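Pumphrey Repair Desk, Florkport
Laptop Battery and Charger Safety Check, with comments
Checked by: Emlyn Trevor
Date: October 12, 2022
Machines on the list: 11, all Orex 2109 notebooks

Before anything else, thank you to everyone who brought their notebooks down with the chargers in the same bag. It makes my morning so much easier, and it means I can look at the two together the way they get used at home. Results are below, and I've written more than the form has room for, as usual.

1. Case sits flat on the bench, no rocking
Pass on ten, fail on one.
The one that failed is tag 186. It has a gentle wobble at the left front foot and the trackpad is stiff to click, and I don't like those two things together. It has been switched off and set aside until the battery is replaced. Please don't press the case back down, however tempting it is (I know it's tempting!).

2. Bottom screws all present and snug
Pass, after a little help.
Two machines had a short screw in a long hole, so I swapped them over. If you open your own notebook, lay the screws out in the order they came from.

3. Battery health reading
Pass on ten. Tag 186 not tested.
The lowest reading in the batch was 85 percent, and I'm perfectly happy with that on a machine this age.

4. Charger brick and cable
Pass with comments.
Three cables are getting tired right where they leave the brick. No bare wire anywhere, but the outer sleeve has started to wrinkle and I'd like to see those again in March. The Platetti replacement chargers fit well and carry the correct rating on the label, so go ahead and keep using them.

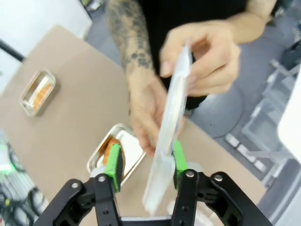
Handling a translucent lid over the table.

5. Charging port
Pass.
A fair amount of lint came out of the ports, and one small crumb of something I decided not to study. Wooden toothpick only, please, with the power off and the charger unplugged. A paper clip is a bad idea and I've said so before.

6. Fan and vents
Pass on nine, comment on two.
Two fans take a while to spin up and make a dry ticking noise when they do. They still move plenty of air. I cleaned them and wrote the tag numbers on the whiteboard so we can listen again next time. If yours gets hot enough that you shift it off your lap, bring it in sooner.

7. Keyboard and hinge
Pass.
One sticky space bar, cleaned and working. Hinges all hold the screen where you leave it.

Still to do
Order one battery for tag 186.
Put the new bench mat down before the next batch.
Return the spare Orex charger to the front drawer, where I promise I will look for it first.

Signed off for use: ten machines. Held: one.
E. Trevor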